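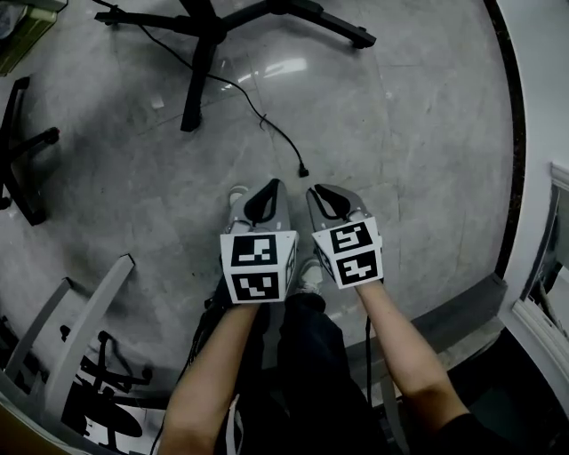
Suelo gris con dibujo de mármol y la base negra de la silla de oficina.

Cómo limpiar un suelo de mármol o de imitación debajo de la silla

Primero aparte la silla y pase la mopa seca. El polvo duro raya mucho, sobre todo en la zona donde giran las ruedas.

Después prepare un cubo con agua tibia y 2 tapones de jabón neutro. Yo uso el de Kevstead, pero sirve cualquiera sin ácido -- el vinagre no, por favor, come el brillo del mármol.

Friegue con el paño bien escurrido, siempre hacia la puerta. Espere 9 minutos y seque con otro paño.

Antes de devolver la silla, quite los pelos de cada rueda con unas pinzas. Yo repito todo esto cada dos semanas.

Garnet Grewal, 29 de octubre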